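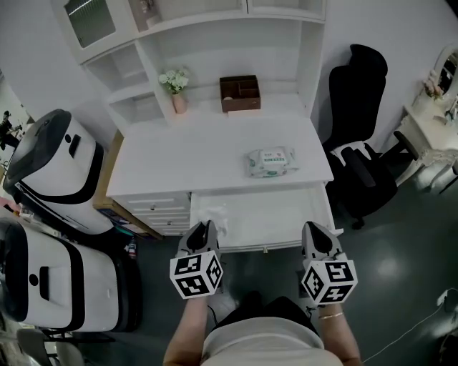
My white desk with the center drawer open

How do you get the gray film off a white desk without wrecking the finish?

Posted by Despina Hoxha

Hi everybody! I bought this desk secondhand in June (a Clornano, the one with the shelves built in on top) and I love it to pieces, but the matte white finish is driving me up the wall. I go over it with wet wipes most evenings and it looks great for a while, and then the light comes in low around dinnertime and I see streaks and a sort of gray film where my arms rest. The inside of the center drawer is worse. It's shallow, it collects pencil dust and eraser crumbs, and the cloth just pushes everything into the corners.

Also, what do you all do with the cubbies? I've kept the desktop pretty bare, with my little pink vase of fake flowers, the wooden box at the back and the wipes, but those shelves get dusty so fast! I don't want to use anything harsh. My sister swears by a melamine sponge and I'm scared of it.

Jornthorpe

Your sister is going to give you shiny spots, so be scared! Those sponges are very fine sandpaper, and on a matte finish they polish it up in patches. I did it to a bookcase and I still see the spot every time I walk past.

I'd bet your film is the wipes themselves. A lot of them leave a bit of soap behind, and then your sleeves and your skin stick to it and it goes gray. What worked for me was 2 drops of dish soap in a bowl of warm water, a microfiber cloth wrung out until it barely feels damp, then a second cloth with plain water, then a dry one. Do the whole top in one go, going the long way. The first time you may have to do it twice to get the old residue off. After that I only do it every other week and dust in between.

For the drawer, vacuum first with the brush attachment before anything damp goes in there. Pencil dust plus water is basically gray paint. Get the corners with an old soft toothbrush. If your drawer lifts out, take it out and tip it over the trash, and give the runners a wipe while you're at it.

Flestach

magic eraser is fine just dont press hard. had mine 7 years no problem

Lazaridis

Please test anything in a hidden spot first, like the underside of a shelf. I agree with Jornthorpe on the soap.

For the cubbies I go top down with a dry microfiber duster, the bendy kind, so the dust lands on the desktop and I only wipe that at the end. And don't forget the fake flowers! Mine were the dustiest thing in the room and I kept blaming the shelves. I take them outside and go over them with a hair dryer on the cool setting, then dab the petals with a damp cloth.

If you have any glass doors on it, spray the cloth and keep the spray off the door, or it runs down into the frame and leaves drips on the white.
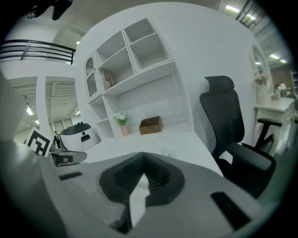 Can I put wax or furniture polish on a matte white desk to keep it clean longer?

Skip both of them. Wax and polish leave a shine that comes out blotchy on matte, and dust sticks to it. Use a desk mat where your arms rest, and wipe under it when you do the rest of the top.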